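# What Ends Up on a Table: Interim Report

Tamsin Pirihi and Morena Sorrentino

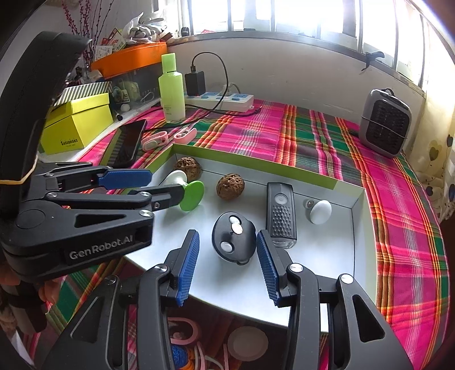
Lulstead, July 31, 2000

Our project asks how small objects get grouped when there is no drawer for them. The course handout allowed 500 words for the introduction. Ours came to 1061 and Morena cut most of it, including my paragraph on the history of the tray.

The tray in question is shallow and white with a lime-green rim. It sits on a plaid tablecloth, mostly pink and magenta, which neither of us would have picked for a study that involves staring at a table. We sorted by three rules in turn: by material, by use, and by what a visitor would throw out first.

Material was hopeless. Nearly everything modern landed in one pile, and the two walnuts got a category to themselves.

Use went better until we reached the white egg-shaped thing with the little metallic part. Morena filed it under "household." I filed it under "egg." The black unit with the diamond-pattern grille looks like a wireless doorbell, so it went under "signals," along with the oval device with white buttons, on the theory that buttons signal something. The white piece with the flat green disc resembles a small suction stand and was entered as "supports," lying on its side.

We left the power strip and charger behind the tray out of the sort. Our supervisor may object. The green bottle was also excluded, after a discussion longer than this report.

The third rule has not been tried on real visitors yet. We plan to do that in November, in the Puvby common room, if the booking goes through. Morena still has to type up the Spanos questionnaire, and I owe her a bibliography.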